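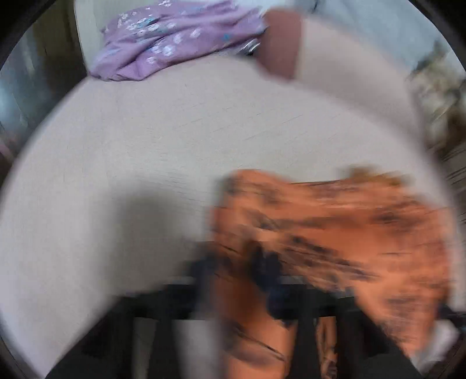 Print this page
E-mail this review

Plollik Table-Top Folding Board, large size
Reviewed September 19, 2019

I own more floral clothing than a person with my gardening record should, and most of it is slippery. It lives in drawers in the state known to science as a wad. So when the Plollik folding board came up for review I put my hand up before anyone had finished the sentence.

The Plollik is a hinged board in four panels. You lay a shirt on it face down, flip the left panel, flip the right, flip the bottom, and out comes a rectangle like the ones in stores. The leaflet says a beginner can fold 38 shirts in one sitting. I have never met the beginner who would want to.

With cotton it does what it promises. T-shirts, pajama tops, my husband's entire stock of gray polos: flip, flip, flip, done, all the same width. I got faster after the first dozen, and there was a short, embarrassing period when I went looking around the house for more things to fold.

Then I got to the good stuff. Anything with a bit of gloss to the cloth regards the board as a slide. The side panels come over nicely and the sleeves head for the floor. Prints with flowers all over don't help either, as you lose track of where the middle is, and I twice folded a blouse very neatly around its own collar.

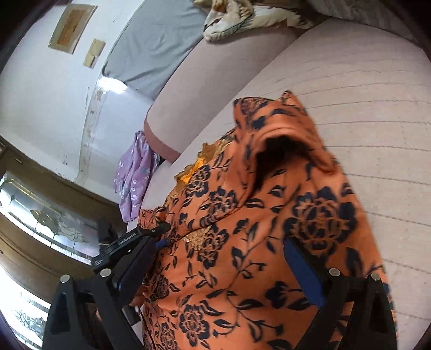
Appliqué is another matter. A stitched-on patch makes the fold sit up on one side, and the stack leans. Sadao Takagi, who reviewed the smaller Anstead board in these pages last December, told me to lay a tea towel under the garment for grip. It works, though now you are folding a tea towel as well.

Other gripes. The hinges click. The board is too wide for my dresser top, so it has to go on the bed, where it sinks in the middle and the flip loses its snap. There is a hole for hanging it on a hook, but the hook is sold separately, and I refused on principle. It is currently behind the door, where it falls over when the door is opened.

I also tried the Arton, which is cheaper and has three panels. It bends. For T-shirts you could get by with it, but a sweatshirt will win.

Should you buy the Plollik? If your laundry is mostly cotton and you have a hard table, yes. If it's scarves, blouses and anything you'd call drapey, roll them and keep your money. I'm keeping mine for the polos. The blouses have gone back in the drawer, slightly flatter than before.

Print this page
E-mail this review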